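Publications > Nutrition et santé > Article 2

Apport en fibres et suivi pondéral chez l'adulte : étude Tandar

01/06/2021 - Unité de recherche Layug

3. Résultats 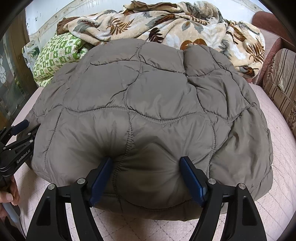
Figure 2. Veste matelassée grise repliée sur un drap rose pâle.

L'observance a été évaluée à l'issue des 13 semaines de supplément. Parmi les 18 participants retenus, deux ont interrompu la prise avant terme - leurs données sont exclues de l'analyse. Le seuil de 3000 pas quotidiens, fixé par le protocole Flornitz, a été maintenu pendant toute la période. La satiété déclarée progresse surtout en début de suivi. Une nouvelle mesure est prévue en novembre.

© Unité Layug - Contact - Haut de page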